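Right, I promised a few of you I'd write up the Brindard open day, so get comfy, this is going to be a thread. Feet are sore, tote bag acquired.

First off, it is NOT easy to find. The sign at the gate still says Ramari (old tenants, I think?) and I walked past it twice. There were 35 of us on the afternoon tour, split into two groups, and I landed in the one that did the noisy stuff first.

The noisy stuff was Clurau, their sorting line. Parcels whizz along, get scanned, get shoved down a chute. Very satisfying, could have watched it till teatime. They give you foam earplugs and you do need them!

Then upstairs, where it's suddenly so quiet you can hear people's shoes. This is where they do the two-armed robots, and Shengli Qin took over the talking. Brilliant guide, by the way. Answered every daft question, including three of mine.

The job upstairs is laundry. Well, T-shirts. I went in thinking that sounded a bit dull compared with the parcels and came out completely hooked. Cloth is horrible for a robot, apparently, as it never sits the same way two times running. A box is a box. A T-shirt is whatever shape it feels like that minute. 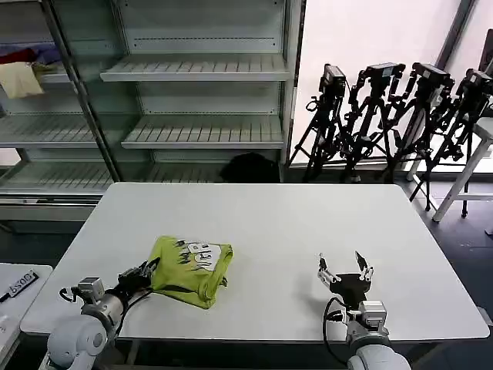

Ruoxi Hou has just replied to ask whether it's any quicker than doing it yourself, and says a whole family wash takes her less time than one episode of anything.

Ruoxi, no, not even close! Shengli said a shirt can take almost 40 seconds on a good run and a fair bit longer on a bad one. You'd thrash it. But speed isn't what they're after yet, they want it to cope with any old shirt in any old heap.

My favourite bit was the hands. Proper fingers and a thumb, mostly black, and I hadn't expected to be so taken with them. I kept looking down at my own and wiggling them like an idiot. I do most of my folding with my chin, so no idea how they'd copy that.

Someone's little lad asked if it could do socks. Long pause from Shengli. "Socks are next year." Got the biggest laugh of the day.

I also asked about fitted sheets and got a look.

Tea afterwards in the canteen, decent flapjack, and a chat with a chap from Tang who was there to see the sorting line and had no interest in T-shirts whatsoever. His loss.

They're doing another open day in January. It's free but you have to book, and the upstairs groups fill up first. Wear flat shoes, there are a LOT of stairs and the lift was out.

Off to tackle my own ironing pile now. It has been there since my birthday.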